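Home | Forums | Sim & Driving | New posts | Log in

Thread: how many sim clips before you stop?

zokberg_dan
So I've been collecting examples for my little sidewalk delivery model all through August and I'm up to 209 clips, every one of them from the Cudanbridge city map in Oko. My gut says keep going. My laptop fan says please don't. Where do you folks draw the line?

freiwheel
I'd stop adding and start sorting! I threw out a big chunk of my set last month (long straight streets, all the same) and the model got better at corners. Seriously, corners are where mine falls apart.

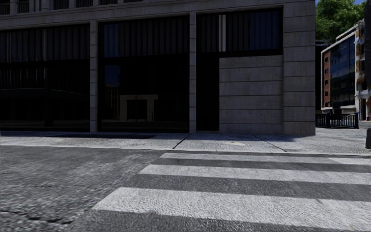
What should a clip have in it to be worth keeping?
A choice. If the driver has to slow down, turn or pick a side, I keep it, and if they just hold the stick forward I keep one and toss the rest.

zokberg_dan
Hmm, not sure I buy that. Boring driving is most of driving. If I only feed it the tricky bits, won't it get twitchy on a plain block?

Lilla Nyitrai
Dan's right on this one, I think. I trained on tricky clips only and mine wobbled down an empty street like it was looking for trouble. Now I mix it, 5 plain clips for every 2 hard ones, and I change the time of day too so dark storefronts and big shadows don't throw it off.

freiwheel
Okay but your plain clips come from 13 different drivers, Lilla. Dan's are all Dan! He's got one set of habits in there over and over. Get a friend to drive, even badly.

zokberg_dan
Ha, fair. My brother drives badly enough for three people. I'll hand him the controller tonight and try Lilla's mix on whatever we get.

Comments (3)

mossy_k: Does the Frei exporter keep the stick input lined up with the video? Mine drifts.

freiwheel: Update it, the old one drifted for me too.

pat_in_sim: Still team "just record more," sorry.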